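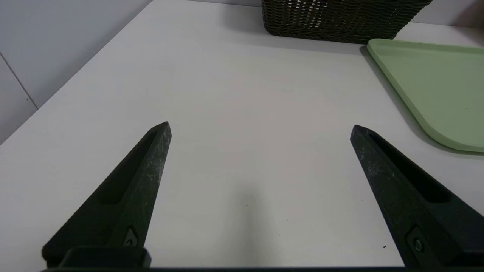
One comment on the January entry asked why we keep retuning the open width when the score sheet only looks at where the object ends up, and whether the time would be better spent on the release. Fair point. The release is on the list below. The open width comes first, as every approach inherits it.

Notebook, Plekix student team, Kurtuluş workshop
March 2025
Print | E-mail

Goal for the session: one fixed open width for all objects in the Pultard student round, then a first pass at objects that stand on edge in the tray.

Setup unchanged from the last entry. White table, green tray, woven basket toward the back. Wrist camera on, side camera off. Fingers are the printed set with the long slot, old screws. Korkix board on firmware from the club drive, no local patches.

Open width

The open command had been set per object, which worked while the object list was short. With the new list it means a lookup before every approach, and a wrong label gives a wrong width. Switched to a single value, fully open minus a small margin so the fingers don't sit on the hard stop. The motor was drawing current at the stop and warming up over a long run.

Open move now takes 900 ms from closed. It was faster before, but the fingertips rang at the end of travel and the wrist image was useless until they settled. Slower ramp, no ringing visible in the log. Total time per pick is nearly the same.

Side effect: with the fingers this wide, the approach has to stay clear of the tray rim. Added a rim check to the planner. It is crude – a box with a fixed border – and it rejects some grasps near the corners that would be fine. Leave it for now.

Standing objects

Everything before this was flat or lying down. Pultard's rules allow objects to be placed "in any stable pose", and a roll standing on its edge is stable until something touches it. So the contact order matters. If one finger arrives early, the roll gets pushed before the other finger is there to stop it.
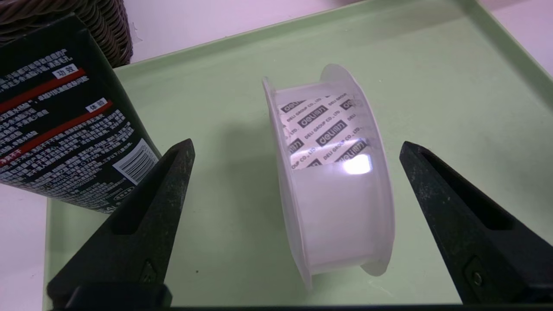 Can the fingers just close at full speed and let the roll center itself? Only with heavy objects; a light roll moves away from the first finger faster than the second one arrives.

What we do now:

1. Estimate the center line of the object from the wrist image.
2. Shift sideways until the error is inside the deadband.
3. Close at low speed to first contact on either side.
4. Hold the contacting finger side by moving the wrist with it, continue closing.
5. Ramp to grip force after both contacts are logged.

Step 4 is the one that fails. The wrist correction lags the finger motion, so on some runs the roll tips before second contact. Lowering the closing speed helps, but then step 3 hits the timeout, which was set to 2,000 ms for flat objects. Raised it for the standing class only.

Clear plastic is the other problem. The center estimate uses the object outline, and on the tape a bright reflection gets picked up as an edge. The estimate then jumps to one side between one image and the next. Tried a lower exposure: better on the tape, worse on dark packaging, where the outline merges with the finger. Tried a median over six images: stable, adds delay, acceptable. Keeping the median, exposure back to default.

Logs

212 episodes in the folder after cleanup. Removed the ones recorded before the width change, they would only confuse the training split. File names now carry the width value. Anyone copying from the workshop machine should take the whole folder and not the older archive next to it.

Open items

- Release height. Currently drops from too high for a standing pose; lower it until contact is seen in the current trace.
- Rim check near corners, replace the box with the real tray outline.
- Clean the finger faces before the next grip force calibration. Dust on the pads changes the slip reading.
- Korkix log timestamps drift against the camera clock. Not large, but it makes the contact order hard to read at high speed.
- Ask Pultard whether touching the rim counts as a fault. The rules mention the table and leave out the tray.

Next run starts with release height, same objects, same width.

Contact: Plekix student team, Kurtuluş workshop | © Plekix | Back to top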